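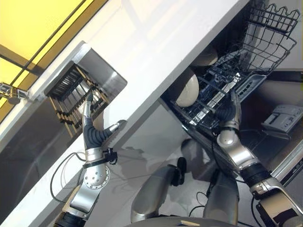 Starau workshop forum > Builds > Two-arm kitchen rig, cable routing and grip questions

flurken_tom
Posted 5/3/21

Both arms are mounted on the torso and running. Current task is the upper rack of the dishwasher: right hand holds the wire, left hand works at the drawer. Plates only for now.

Two problems.

1. Cable slack. The left arm has its loops on the outside of the forearm, held by a screw clamp. Past a certain elbow angle the loop stands well off the arm and I expect it to snag on something sooner or later. Shortening it costs me wrist travel.

2. Finger contact. The rubber ridges hold well on the rack wire, but the bare metal tips slide on glazed plates. I am logging 3 slips in every 24 picks, nearly all on the rim.

Controller is the Csonka board, stock firmware. Suggestions welcome.

mszenasi
Clamp position first. You have it on the forearm, so all the elbow movement has to be taken up by one loop. Add a second fixing on the upper link and split the slack between the two. Mine has run like that since November without a broken conductor.

What cable are you using? If it is ordinary stranded stuff it will fail at the clamp edge whatever you do.

Máté Szénási

flurken_tom
High-flex, 14 cores, bought by the metre. Clamp edges are filed round.

oldbench
I disagree with the second fixing. Two clamps means two places where the cable bends hard. Use one clamp and a spiral wrap, and let the loop hang behind the arm where the counter can't reach it. Simpler to replace too.

mszenasi
It only bends hard if you fit the clamp tight. It should stop the cable sliding and no more. The spiral wrap adds stiffness, and on a forearm that size the wrist motor will feel it.

oldbench
Mine doesn't.

mszenasi
Yours lifts screws out of a tray. His is reaching over a counter.

pg_lathe
On the tips: heat shrink with adhesive lining, one layer, cut off square. It wears through, but it takes a minute to replace. Dipped coatings peeled off mine when they got washing-up liquid on them.

Also check how hard you close before changing any hardware. A rim is curved, so you have a very small contact patch. If you approach from the face of the plate and let the ridged part of the finger do the work, the tip hardly matters.

flurken_tom
Approach from the face is difficult in the upper rack. The tines leave little room for the palm. I could pull the plate forward by the rim first and then regrip, but that doubles the time.

pg_lathe
Then do the regrip. Get it reliable, then get it quick.

Flokisen
What is the right hand doing on the rack wire? If it is only steadying the basket I would put a wedge under the runner and free the arm. A closed grip on something that rolls will put side load into the wrist every time the rack moves.

flurken_tom
Steadying, yes. I'd like to keep it, as the same grip will be used to push the rack back in. Side load is a fair point and I have no figure for it. The board reports motor current, so I can log that with the rack held and with it wedged.

oldbench
Log it before you move any clamps or you won't know which change did what.

flurken_tom
Update. Wrist current is higher with the rack held, but inside the limit. I have opened the grip slightly so the wire can shift between the fingers and it drops by half.

Heat shrink is on both thumbs and the long fingers. Log stands at 2,584 picks in total, old and new tips together, so I need to separate them before quoting a slip rate.

Second cable fixing is printed but not fitted. Will try it loose, as Máté says, then the spiral wrap on the other arm, and leave both running.

oldbench
Fit the wrap to the left. That's the one with the bad loop.

flurken_tom
Fine, wrap on the left, second clamp on the right.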